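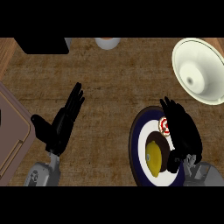 Tabletop, scratched grain, flat black slab at the top.

Section 3. Setting up your word count tracker

Read this bit before you type anything in. Takes a few minutes. The tracker will run without it but your daily number will be wrong and you'll be back here by Friday anyway.

You need: your draft (any format), the tracker sheet, the project name you picked in Section 2. The sample project here is called Arkham. Yours can be called whatever, just keep it under 58 characters, spaces included.

3.1 Start a project

1. Open the sheet. Go to the tab marked Projects.
2. Type the project name in the first blank row. Not the header row.
3. Put your total goal in the Goal column. Digits only, no commas. A comma turns the cell into text and the chart goes flat.
4. Pick a start day and an end day. Both count as writing days unless you mark them off.
5. Press Save Row. Wait for the green tick.

Note: no green tick = not saved. Press again. If it still wont save, look for a stray space after the project name.

3.2 Enter your starting count

Skip if you're at zero.

1. Open your draft and get the word count from your own program. Don't guess.
2. Enter it under Carried In, not under Today. Carried In is kept apart from your daily totals.
3. Check the Ahead/Behind box. Should read 0.

Example: you already have 2336 words of Arkham from last May. Those go in Carried In. Type them under Today and the sheet thinks you wrote the lot this morning, and your average is junk for the rest of the month.

CAUTION: Carried In locks after your first daily entry. To change it later you have to clear the project and start over. Copy your daily numbers somewhere first.

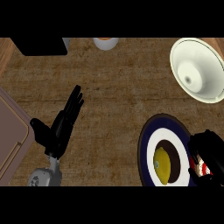 Reader comment, from Drodville: mine locked before I'd put anything in Today, turned out I'd hit enter on an empty cell and it took that as a zero. Cleared the project, started over, fine now. Maybe put that in the steps?

Good catch, added. An empty cell plus Enter counts as an entry of 0. Press Esc to get out of the cell instead.

3.3 Daily entry

1. Finish your session first. Partial counts are allowed but they get messy fast.
2. Type the new total of the whole draft in Today. The sheet does the subtraction.
3. Tab to the next cell. Ahead/Behind updates by itself.
4. Optional - add a note. Migraine, day off, cut a chapter, anything.

Note: the day rolls over at 3 a.m., not midnight. Night owls, you're covered. To change it go to Settings, Day Ends At.

Note: if you deleted more than you wrote the number goes negative. That's correct. Leave it. If you don't want cuts to count against you, switch on Keep Deleted Words in Settings, but do it before the first entry, it doesnt work backward.

3.4 Sprints

Sprint timer is set to 55 minutes out of the box. Too long for most people. Change it under Settings, Sprint Length.

1. Enter your count in Sprint Start.
2. Press Go. Write.
3. When it beeps, enter your count in Sprint End.
4. Press Add To Today, once. Twice adds it twice.

CAUTION: don't use Add To Today and also type a total by hand for the same session. Pick one.

3.5 Group tables

Only if you're in a writing group that shares a sheet. Lellthorpe and Tzavaras are the two table layouts. Lellthorpe shows percent of goal, Tzavaras shows raw words. Whoever made the group picks the layout and it's the same for everybody in it.

1. Get the group code.
2. Paste it in Settings, Group.
3. Tick the project you want shown. Unticked projects stay private, notes too.

To leave a group, delete the code and press Save. Your row is gone from the table at the next refresh.

Next: Section 4, Charts and exports.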